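Sorting a Pile of Spare Cables

Set aside an hour, a clear table and a few bins before you start.
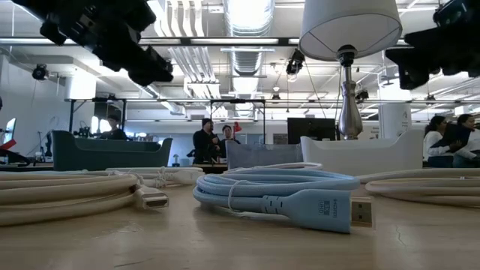

How should a long cable be stored? Coil it in loose loops the width of your hand, following the bend it already has, and fasten it once near the middle.

Bring every spare cable in the house to one table. Check the drawers by the TV and the box the router came in. Sort by the plug on the end - color tells you very little. The light blue braided one on our table has HDMI on its connector, and the beige and white cables went by their plugs too.

Keep the clear caps on the plugs if you still have them. They keep dust out of the metal end. Twist ties are fine for thin cables. For thick ones use a hook-and-loop strap, 18 cents each at Trekdale when bought by the roll.

Use one bin per type:
- video cables
- power cords
- network and phone

Label the front of the bin with tape. If a cable has a split jacket or a bent plug, take it to electronics recycling. Don't wrap a cord tightly around its own power brick, and don't stack heavy things on a coil.

Go through the bins again in April.

- Aisling Horgan

Recent tips
Cleaning a sticky drawer track
Storing extension cords in the garage
What to keep in a junk drawer

Contact | Copyright Fokwood Home Notes | Back to top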